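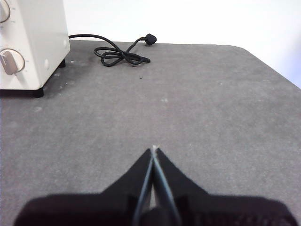

(ポーコム)レレンヴィルの元税関職員に対し、ポーコムの裁判所は水曜日、押収品の横流しと収賄の罪で懲役8年の判決を言い渡した。被告が6年にわたって保管庫から持ち出した品は1,157点にのぼる。そのうち1,113点の行方が捜査で突き止められたというのだから、驚くべき追跡劇である。

傍聴席は開廷の30分前に埋まり、廊下にも人があふれた。午前10時すぎ、裁判長が主文を読み上げると、法廷は静まり返った。被告は濃紺の上着姿で立ったまま聞き、一度だけ弁護人のほうを見た。検察側の求刑は懲役11年だった。

判決によると、元職員はレレンヴィル港の押収品保管庫で管理係を務めていた。偽ブランドの時計、無申告の酒類、たばこ、小型の電子機器など、本来なら廃棄か公売に回されるはずの品を「廃棄済み」と記帳し、実際には夜間に港の外へ運び出していた。受け取っていたのはジルホルム(Zilholm)の倉庫業者で、見返りとして現金のほか、家族旅行の費用や車の修理代まで負担していたと認定された。

この事件で何より面白いのは、発覚のきっかけだ。派手な潜入捜査でも、内部告発でもない。始まりは、廃棄処理場から届いた計量票だった!

港湾当局の監査担当者が昨年の書類を突き合わせていたところ、ある月の廃棄記録が、処理場で量った重さと大きく食い違っていた。帳簿の上では800キロあるはずの荷が、計量票では97キロしかない。初めは単純な書き間違いと思われたが、前の月を見ても、その前の月を見ても、同じようなずれが出てくる。担当者は地下の書庫から古い綴りを何箱も運び出し、3週間かけて全件を照合したという。紙の計量票を捨てずに残しておいた処理場の几帳面さにも、拍手を送りたくなる。

そこから先の捜査の進み方も見事だった。捜査班は、押収時に品物へ付けられた管理番号と、中古品の取引サイト「テロ(Tello)」に残っていた出品記録を一件ずつ照らし合わせていった。箱の隅に番号札の糊跡が写り込んでいた出品もあり、そこから買い手が判明した例も少なくない。買い手のほとんどは事情を知らずに購入した一般の人たちで、捜査員の問い合わせに快く応じ、品物を見せてくれたそうだ。法廷では、ある買い手の「届いた時計の裏に剥がしかけの札がついていて、変だとは思った」という供述調書も読み上げられた。

残る44点については、今も所在がわかっていない。大半は酒類とたばこで、検察側は「すでに消費された可能性が高い」と説明している。

弁護側は、保管庫の管理体制にこそ問題があったと主張してきた。鍵の貸し出し簿は鉛筆書きで、夜間の立ち会いは規則にあっても守られておらず、被告の上司は確認印をまとめて押していた。被告自身も最終陳述で「止めてくれる仕組みがあれば、ここには立っていなかったかもしれない」と述べ、同じ部署で不正を見て見ぬふりをした者がほかにもいたと訴えた。

裁判長はこの点について、管理のずさんさが犯行を容易にしたことは認めながらも、「信頼されて鍵を預かった者が、その信頼を繰り返し利用した」と指摘し、刑を大きく軽くする理由にはならないと判断した。一方で、逮捕後に帳簿の書き換え方を詳しく供述し、捜査に協力したことは、被告に有利な事情として考慮された。

共犯とされた倉庫業者の経営者には、先に懲役5年の判決が出ており、こちらはすでに確定している。運搬を手伝った元運転手2人は執行猶予付きの有罪となった。弁護側は閉廷後、控訴するかどうかを被告と話し合って決めると述べた。控訴の期限は2週間後となる。

港ではもう変化が始まっている。押収品保管庫の鍵は電子錠に切り替わり、出入りはすべて時刻とともに記録されるようになった。廃棄の際には管理係とは別の部署の職員が処理場まで同行し、計量票の写しをその場で受け取る。確認印のまとめ押しも禁止された。筆者が先週訪ねたとき、新しい棚には番号順に箱が並び、若い職員が端末を手に一つずつ読み取っていた。棚卸しは以前の年1回から毎月に増えたそうで、忙しそうではあったが、声をかけると仕組みを次々に教えてくれて、こちらまで楽しくなってしまった。

ジルホルムの港でも、同じ方式の導入が検討されている。両港の担当者は12月に合同の勉強会を開き、計量票と帳簿を自動で突き合わせる方法を話し合う予定だ。地味な作業がこれほどの事件を解き明かしたとあって、近隣の港からも参加の申し込みが相次いでいるという。

また、知らずに品物を買った人への対応も決まった。偽ブランド品は回収されるが、購入代金は没収した現金の中から返される。手続きの案内は対象者に郵送で届き、必要なのは取引の記録と本人確認書類の写しのみ。受付窓口はポーコムの裁判所1階に設けられ、平日の午前9時から午後4時まで開いている。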